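Unit 4: Safety rules for arms and end effectors
Course handout, revised 2022-09-19

Read this before the lab, with the Drovell checklist next to you. We will be arguing with that checklist for most of the session.

4.1 What a standard does and does not give you

A safety standard is a record of what a group of people could agree on. It tells you which hazards to look for and what evidence to keep. It can't tell you whether your cell is safe, and a certificate on the arm says very little about the arm once you have bolted something to the end of it. Vendors like the phrase "collaborative robot." Treat it as marketing until you have seen the risk assessment for the whole application: arm, gripper, part, fixture, and the person standing there.

The lab rule is that every change of tool reopens the assessment. Students complain about this every October. The Vastness cell is why we keep it. Its file ran to 564 line items, 449 of them marked "no change" after a gripper swap, and the pinch points between the new finger links were on none of them. The form had been filled in completely. I don't count that as an assessment.

4.2 Looking at the end effector

Checklists tend to treat the gripper as one box with a force rating. Get close enough to see the linkages, the pivots and the bolts that hold them.
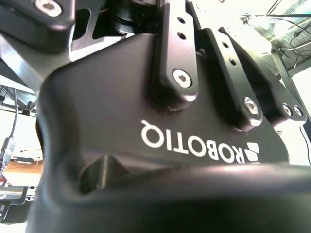

Each moving link is a place where a finger can be caught, and the rated grip force at the fingertip is not the force near a pivot. Ask where the number on the data sheet was measured. If the answer is "at the tip," you still need a figure, or a guard, for the rest.

Fasteners get the same treatment. "Bolts checked" is worthless as an entry. Write down which bolts, with what tool, to what torque, and who did it. The Dixit template asks for an inspection every 500 hours. I have never seen a reason given for that interval, and a cell that changes tools daily should not be on the same schedule as one that never does.

Cables: route them so that no pose of the arm can snag them, then run the full program at low speed and watch. Do not sign this off from a drawing.

4.3 For the lab

Work in groups of 2. Take the Hutix procedure for tool changes and mark each step that could be ticked without anyone touching the robot. Rewrite those steps so that they require a measurement or an observation. Hand in the marked copy along with the new one.

Bring safety glasses. The emergency stop is tested before power-up, by you, every time.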